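I own 20 bowls and eat out of one. I know which one, too, and so does anyone who has ever tried to use it while I was in the room.

What set me off was dinner at Tsegereda's in March. Tsegereda Kumsa lives two floors down from me with a kitchen the size of a confessional, and she set a table for four in less time than it takes me to find matching forks. Everything came out on a tray. Everything went back on a tray. She didn't make a speech about it. I went home, opened my own cupboard, and a gravy boat fell on me.

So for most of this year I've been trying to become a person who sets the table. I live alone, and for a long stretch I ate over the sink like a raccoon with a mortgage. There is a lot to be said for the sink. The commute is excellent. But you do start to notice that you can't remember what you had, or whether you had it, and one evening I found myself making a second lunch at four in the afternoon out of pure lack of evidence.

The first attempt was placemats. I bought a set from a shop called Pellosach, where the lighting is so flattering that I would have bought a bag of gravel. They were linen. They looked wonderful for one meal, which was soup, and then they looked like the map of a country with a lot of lakes. You're supposed to iron them. I own an iron in the same sense that I own a spleen: it's in there somewhere and I hope it's fine.

The second attempt was a wooden board, on the theory that people in magazines eat off boards. A board has no edges. I'd like to repeat that for anyone considering a board. Peas have no respect for you, and a board is on their side.

Then a tray. It has a rim. It has rounded corners, so carrying it through a narrow doorway doesn't take a chip out of the paint or my hip. It is a color I'd call beige and the shop probably called something like Oat Whisper, and it says "Rabbit" on it in swoopy gray lettering, for reasons that were never shared with me. There's also a little speech bubble that says "hi~". I was against the speech bubble. I'm forty-six years old and don't need to be greeted by my dinnerware. I have since come around on it, mostly because some days it's the first one to bring it up.

My friend Cyprian Śliwiński, who has strong views on objects and very few objects, came by to inspect. He picked the tray up, turned it over, put it down, and asked where the rabbit was. I said it was implied. He said that for the money he'd want the rabbit. (He paid 72 dollars for a pepper mill once, so I don't take financial guidance from that direction.)

Here is how the table goes now, for one person having noodles or soup or some argument between the two.

The tray goes down first, a little crooked. I used to straighten it and then I stopped, and I have not been struck by lightning.

Chopsticks go on the tray. Mine are black and matte, and they roll less than the shiny ones I had before, which used to leave the table of their own accord halfway through a meal. I keep meaning to get rests for them. I looked at some from Kinerside that were shaped like sleeping cats and had to go and stand outside for a minute.

The bowl goes next to the tray, on its own saucer. This was Tsegereda's correction. I'd been putting the bowl in the middle of the tray, and then there was no room for anything else and I had basically invented a very large saucer. With the bowl off to the side, the tray is free for the small stuff: the pickles, the egg, the phone I've promised not to look at. The bowl is white with a thin brown line around the rim, and the saucer has one too, so they look as if they've met. The outside of the bowl is faintly ribbed, and I'll admit that I run my thumb over it while I'm thinking, like a man with a very domestic rosary.

The spoon stands in the bowl until there's something in there to eat. It's the white porcelain kind with the flat handle and a little hole near the top. I suppose the hole is for hanging it up, though I've never met anybody with the hook. For years I thought these spoons were only for restaurants, the way I thought only hotels could have two pillows. They hold a serious amount of broth. A regular soup spoon seems stingy afterward.

That's the entire system. It uses a handful of pieces and I can lay it out while the water boils, even on the nights when I'm in a mood.

I did get rid of things, since people keep asking. The gravy boat went to my sister. The lake-country placemats are now cleaning rags, and they're superb at it, so maybe that was their calling. I had a Skinotier salad spinner with a crank on it that took up a whole shelf, and I'm told it has a happy home with someone who eats salad. The other bowls are in a box in the hall closet. I'm not ready to discuss the box.

What I haven't solved is the napkin question. Paper ones slide off the tray when I carry it, cloth ones bring us back to the iron, and the sleeve of my sweater has been informed that it's only a temporary arrangement. Tsegereda folds hers under the saucer. I tried it, forgot, lifted the saucer, and wore a fair bit of miso to a video call.

If you've got a napkin method that survives a doorway, the comments are open. Cyprian, I already know about the clip thing, and no.

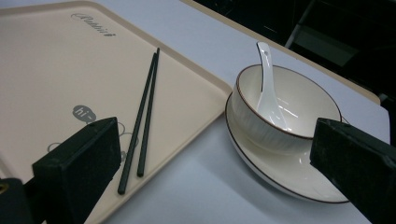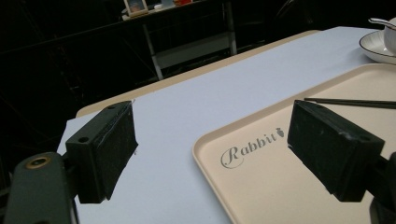 *The Rabbit tray. No rabbit, as Cyprian will tell you.*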